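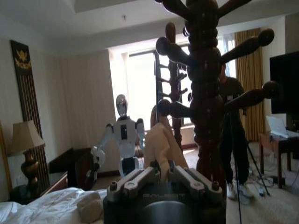 2.5 Freestanding coat racks: post and pegs

A turned post is read as a stack of bulbous segments. Record the peg directions first, then the knob form (ball, here).

Load. Hang the heaviest garment on a low peg and balance it with a second on the opposite side. Check the post for lean after each addition.

Spacing. A slimmer rack with short, stepped pegs suits scarves and hats.

Exercise for Sunday: sketch both rack types and mark the load path to the floor. Submit to A. Shabalala.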